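Ticket: Guest portal drops clients after login
Site: Katsaros, second floor
Status: Monitoring

Clients on the Puneson guest network reach the Stolik login page, accept the terms and lose their address within 2 minutes. Staff network unaffected. Lease pool set to 100, peak use 66.

Access point firmware reloaded, no change. Portal certificate valid.

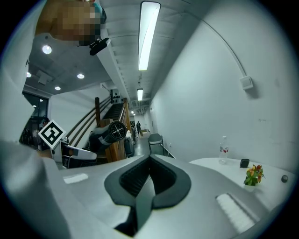 Close view from beneath: dark pad with center slot, pale gray housing.

DHCP log shows the Drondik switch answering requests on the guest VLAN. Its built-in server was enabled again after the August update and hands out leases from the wrong range. Server disabled, config saved, switch restarted.

Retest at 14:20: 6 clients connected, all held their leases. Ticket stays open until the next switch update.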